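4. El pliegue intermedio: qué pasa con el papel cuando todavía no es nada

Confieso que cuando empecé este estudio lo que me interesaba eran las figuras terminadas, las grullas y los barquitos que la gente se lleva a casa y pone en la repisa. Me duró poco. En cuanto vi trabajar a los participantes me di cuenta de que lo bueno estaba en medio, en ese rato en que la hoja ya dejó de ser hoja y todavía no se parece a nada (y en que casi todo el mundo frunce el ceño, dicho sea de paso). A ese rato lo llamo aquí «pliegue intermedio», y a él dedico esta sección.

Trabajamos con 60 hojas de colores vivos, de las cuales 56 llegaron a la mesa de análisis; las 4 restantes se perdieron entre una sesión y otra, y no entran en ninguna de las cuentas. Cada hoja se dobló sobre una mesa blanca, sin regla ni plegadera, con una única instrucción: doblar por la diagonal, abrir, y volver a doblar como a cada quien le pareciera. Hortensia Ñahui, que da clases de plegado desde hace años, me insistió mucho en lo de «como a cada quien le pareciera», y tenía toda la razón. Si uno explica demasiado, acaba midiendo su propia explicación.

Lo primero que anoté fue el desfase de los bordes. En los manuales las orillas coinciden siempre, claro, porque son dibujos. En nuestras mesas coincidían muy pocas veces: una capa se adelanta a la otra, queda un escaloncito, y ese escaloncito se hereda en todos los dobleces que vienen después. Al principio yo lo registraba como error. Razia Ansari, al revisar mis fichas de enero, me preguntó error respecto de qué, y la verdad es que no supe contestarle, así que cambié la categoría. Ahora se llama simplemente «desfase» y se describe sin juzgar.

Lo segundo fue la memoria del papel. Una diagonal marcada y vuelta a abrir sigue mandando aunque el participante quiera llevar la hoja por otro lado: el papel prefiere ceder por donde ya cedió, y cuando se le contradice se arruga. De las 56 hojas, 19 mostraban arrugas menudas junto al doblez principal, y me parece que en buena parte de ellas hubo precisamente esa pelea entre la marca vieja y la nueva. Digo «me parece» porque no grabamos la secuencia completa de cada plegado, y reconstruirla mirando solo el resultado tiene mucho de adivinanza.

En la Figura 3 se junta casi todo lo que vengo contando: las capas que no casan en el borde doblado, el quiebre en zigzag, la diagonal tenue que recuerda un doblez anterior. 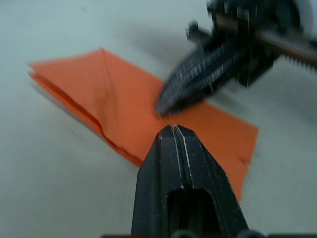
Figura 3. Hoja naranja en estado de pliegue intermedio, con bordes desfasados y una pequeña rasgadura en la orilla derecha.

Sobre las rasgaduras tengo menos que decir de lo que quisiera. Las anotamos por posición (orilla, vértice, interior) y por tamaño aproximado, pero no pude establecer si venían de antes o si aparecieron al doblar, y preferí no forzar la interpretación. Para una segunda ronda habría que revisar cada hoja antes de entregarla, ¡cosa que parece obvia y que a mí no se me ocurrió!

Queda también el asunto del volumen. Un doblez sin asentar deja la hoja un poco abombada, levantada de la mesa, y hay quien pasa la uña enseguida y quien la deja así y sigue adelante. Ñahui defiende lo segundo para los primeros pasos, y a mí me convenció, aunque mis datos no alcanzan para probarlo. En la sección siguiente retomo esta diferencia y la cruzo con la experiencia previa que declaró cada participante.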